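Four-finger hand or parallel jaw for round objects? (bottles mostly)

Forum: End effectors and tooling
17 replies

jaunzems_lab wrote:

Hello all. English is my third language, so please excuse the long sentences. I am comparing two end effectors for a small bench setup and I would like opinions before I spend the rest of the budget.

Option A is the parallel jaw from Pindberg, the wide version with the rubber pads. Option B is the four-finger hand from Didari. Both fit on the same arm, and I can borrow both until July. The task is simple to say: pick up drink bottles from a white table, standing or lying, and put them in a crate. Full bottles, half bottles, empty ones.

With the jaw, standing bottles are no problem. Lying bottles are good when the jaw comes across the body, and bad when the body is wider than the opening, because then I must go for the neck and the heavy end hangs down and turns. With the hand I can close around the body from above, but my controller is not yet good and the fingertips arrive at different times.

What would you do?

tin_elbow wrote:

Parallel jaw. I have run one for years and the maintenance is wiping the pads. A hand with that many joints is a hobby in itself. If the bottle is too wide, buy longer jaws.

jaunzems_lab wrote:

Thank you. Longer jaws I have considered, but then they touch the neighbor bottle when they open. In the crate the space is small.

orbital_mop wrote:

Disagree with tin_elbow. For a standing bottle, sure, jaw. For a full bottle on its side you want contact on more than two places or it rolls while you close. We moved to a multi-finger hand at Brasandale for this reason and I would not go back. What are you using for vision? That matters more than the fingers in my opinion.

jaunzems_lab wrote:

One camera over the table and one small camera at the wrist. The overhead one finds the bottle, the wrist one I use for the last part of the approach. My trouble with the wrist camera is blur. When the arm moves at normal speed, the label is smeared and my keypoint for the cap jumps left and right. If I stop the arm before each picture it is fine, but the cycle becomes slow.

tin_elbow wrote:

So shorten the exposure and add light. This is not a gripper question.

jaunzems_lab wrote:

It is partly a gripper question, because the hand covers a large part of the wrist view and the jaw does not. With the jaw I see almost the whole table. With the hand I see the back of the hand, the fingers, and what is left over.

orbital_mop wrote:

Move the camera to the side on a bracket. Ours sits out from the wrist and we lose much less. You pay for it with a new calibration and you will hit the bracket on the crate once. Everybody does it once.

pelican_driver wrote:

Can I ask about your numbers? You say the jaw is bad on the neck, but how bad?

jaunzems_lab wrote:

Yes, I should have given them at the start. I made 139 tries with the jaw on lying bottles. 17 of them ended with the bottle on the floor or back on the table, and almost all of these were neck grasps on full bottles. For the hand I don't want to give a number yet, since I changed the closing speed during the test and the results are mixed together.

pelican_driver wrote:

That is a fair answer. But 17 drops is too few to say much about the cause. I would separate full and empty and run both again, same start positions, same order. And freeze the closing speed for the hand even if it is not the best one. A bad constant is better than a good variable when you compare.

tin_elbow wrote:

Still not convinced the hand wins. What happens to the fingertips after 1,000 cycles? Pads I can replace in a minute.

orbital_mop wrote:

Ours have small marks and still grip. The joints are the thing to watch, not the tips. One finger got slow before the others and we only noticed when the bottles began to sit crooked in the crate.

jaunzems_lab wrote:

The slow finger is interesting, thank you. I now log the motor current for all 4 fingers separately, so I can see if one is different from the rest. For the closing order I tried what a colleague suggested — the two middle fingers first, with the outer ones following after first contact. I like it on empty bottles, which before were pushed away. On full bottles I see no difference so far.

tin_elbow wrote:

Fine. Then my advice is to keep the jaw for standing bottles and stop trying to make one tool do everything. A tool changer is not so expensive.

orbital_mop wrote:

A tool changer adds weight at exactly the wrong place. What is the payload of your arm?

jaunzems_lab wrote:

Up to three kilos with the tool included, so a changer plus the hand plus a large full bottle is already uncomfortable. I prefer to choose one.

Here is my plan, please say if you see a mistake. The closing speed stays fixed from today. The wrist camera gets a shorter exposure, and I add a lamp at the side, not on top, as the white table already reflects too much. Full and empty bottles become separate runs. I will start the hand approach higher over the table, fingers open and pointing down, and go lower only when the wrist camera and the overhead camera agree on where the cap is. If they don't agree, the arm waits and takes another picture. I will write again when both tools have done the same list of positions. 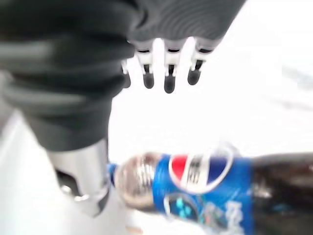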